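Visit report: the Coetzee automation workshop, Bretitz

I went to Bretitz in October to see how Coetzee handles the rules side of its robot cells. The company builds small handling and assembly stations for other manufacturers and runs an open afternoon for customers and anyone else who signs up. I signed up because we are putting in two stations of our own next year, and our written procedures for them are thin.

The site is a fifteen-minute walk from the train station, past a tile warehouse and a car wash. Visitors sign in, get a badge and a pair of safety glasses, and read a one-page sheet before going any farther. The sheet says where you may stand, what the floor lines mean and what to do if an alarm sounds. You hand back a signed copy. The whole thing took five minutes and I would like to copy it.

The tour started in the training room and not on the floor. Our guide said most of the trouble they get called out for has to do with the controls a person touches: start, stop, reset, mode select. So they begin there. The first half hour was spent on push buttons, which sounds like a long time for push buttons. It wasn't.

The main rules they work to are familiar ones. An emergency stop is a red mushroom-head actuator, with a yellow background behind it where there is one. It has to latch when pressed and stay latched until a person releases it by hand. Releasing it must not start the machine. It only allows a restart, and the restart is a separate action on a separate control. The stop has to work in every operating mode, including setup and teaching.

Coetzee adds house rules on top. Green is kept for start. Mushroom heads are large and easy to hit with a palm, so a green one used for start needs more thought than a flush button does, as a sleeve or a part carrier can push it by accident. They allow it on benches where the operator wears thick gloves, and only after a note goes into the risk assessment. Red mushroom heads are never used for an ordinary end-of-cycle stop.

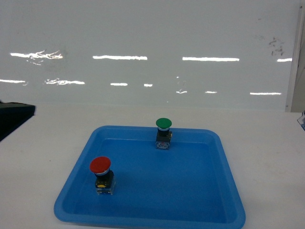

A second house rule covers spare parts. Switches that have been taken out of a station go into a tray and don't go back into a panel until they have been tested and logged. A stop button that looks fine may have a contact block that was pulled off and pushed back on without locking. If the block comes loose from the head, the button can be pressed with no effect on the circuit. Their rule is to use self-monitoring contact blocks on every emergency stop, and to check the fit by hand after any panel work.

From there we went to the floor. Three stations were open to visitors. The first was a palletizing cell behind a full-height fence, with an interlocked gate and a reset button mounted outside, placed so that the person pressing it can see the whole inside of the cell. The guide made a point of this. If you can't see every corner from the reset position, you need either a second reset inside or some other way to make sure the cell is clear.

The second station, called Ledia, is a bench unit where a small arm works beside a person at reduced speed. There is no fence. The rules here are mostly about what the arm is carrying. A rounded part at low speed is one case and a sheet metal bracket is another, and the risk assessment has to be redone when the part changes. Several people in my group were surprised by that. One customer had been running the same assessment through four product changes.

The third was a sorting station built for Zatska, which packs fittings. I have less to say about it. It was loud, and I missed most of the explanation.

The paperwork was laid out in a side office. Each station has a binder with the risk assessment, the circuit drawings, the validation record and a log of stop tests. Operators at Coetzee press every emergency stop on a station at the start of the shift, one at a time, and write down the result. The log for the palletizing cell had reached 1,702 entries. I looked through 167 of them while the others had coffee. The initials and times were filled in on all of them, and where a test had failed there was a repair note clipped behind the page - short, but with the part number and the retest result.

I asked whether testing every shift was needed. The answer was that their own risk assessments set the interval, and that for some stations a longer one would be acceptable. They keep to one interval on every station so that people moving between them don't have to remember which is which.

Some practical points for anyone going. Closed shoes are required and they do check. Photos are allowed in the training room but not on the floor. The tour lasts three hours with a break, and the last hour is standing only. There is a good bakery across from the station in Bretitz, open until 6 p.m.

I came back with the visitor sheet, a blank copy of the stop test log and a list of questions for our own supplier, starting with where the reset buttons are going to be mounted.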